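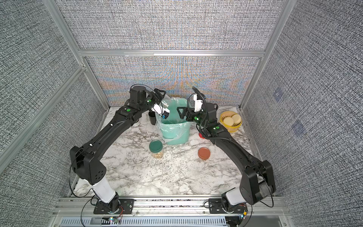 Tirta Hartono had been nursing the Gradar pair along for 33 nights, talking to them the way you'd talk to old dogs, when the left arm first forgot how to let go.
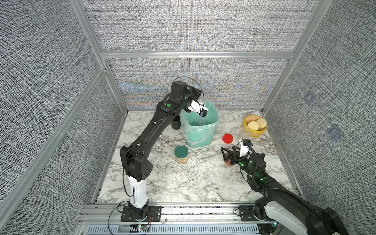

The left arm over the bucket, Sudton bench.

It would reach the bucket, stop, and hold on - and the log, bless it, said "released" every time. Tirta hit the stop button and wrote down fault 38 again.
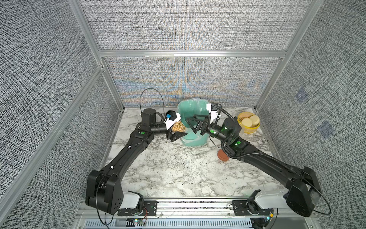
Booker Ambrose thought it was the release signal, and said over the phone from Neves that she was to keep her hands out of there until the power was off, please, however fond of them she was.

So she pulled the plug, made tea, and sat down to wait for him. 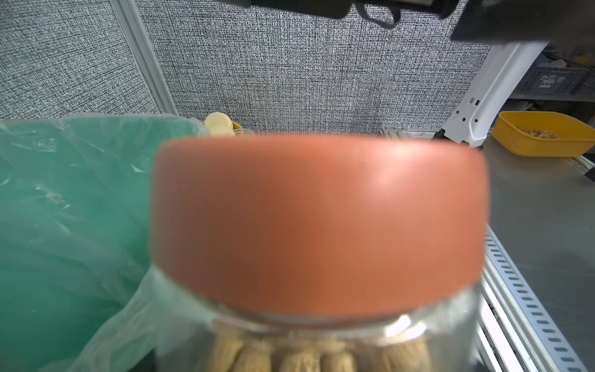 It was a long drive from Neves, and she had plenty of tea.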